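Tuleo snack set — station check before recording
Checked by: Boglárka Szekeres, November

1. Finger pads seated, pivot screws tight. OK
2. Cloth flat enough for the pads to slide under a wrapper. OK — a few creases, left as they are.
3. Snacks within reach, labels mixed. OK

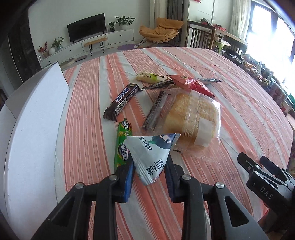
Item 3: blueberry pouch between the open fingers.

4. Fingers open fully before each take. Redo if not.
5. Daylight from the window. Watch — stop if the labels wash out. 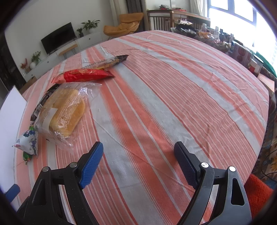 6. Takes per item: 5. Drop any take with a slipped grip, but log it.
7. Battery above half. Failed at first check, swapped, OK at 3.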